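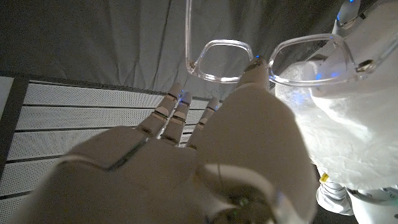 Glasses get cleaned with whatever is closest to hand, Seul-gi Kwon told Stadley, and for her that had always been a shirt hem.

Her remark is one of 783 comments behind the new Stadley guide to everyday eyeglass care, out in January. The guide is a single folded sheet - large type, no small print - and will be handed over with every pair sold in the company's 10 stores.

It covers rinsing, drying, folding and storage. Readers are told to hold glasses by the bridge while wiping, to fold the left temple first, and to set them down with the lenses facing up. A separate panel deals with clear frames, where smudges of sunscreen and makeup show more than on dark ones.
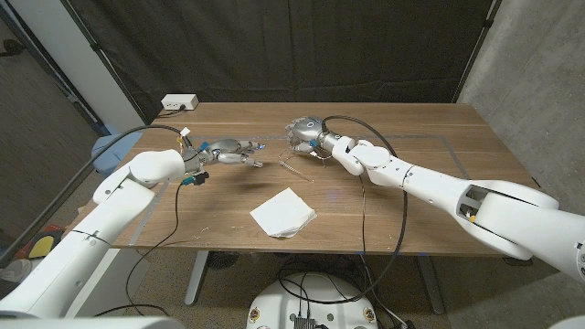
Can a paper napkin be used on the lenses? Stadley advises against it. Paper can drag grit across the coating, so the guide recommends a clean microfiber cloth.

Stadley has printed 2,281 copies for the first month. Another 400 are set aside for schools and libraries, which can ask for them at any store.

Press contact: Trinidad Gallardo, Stadley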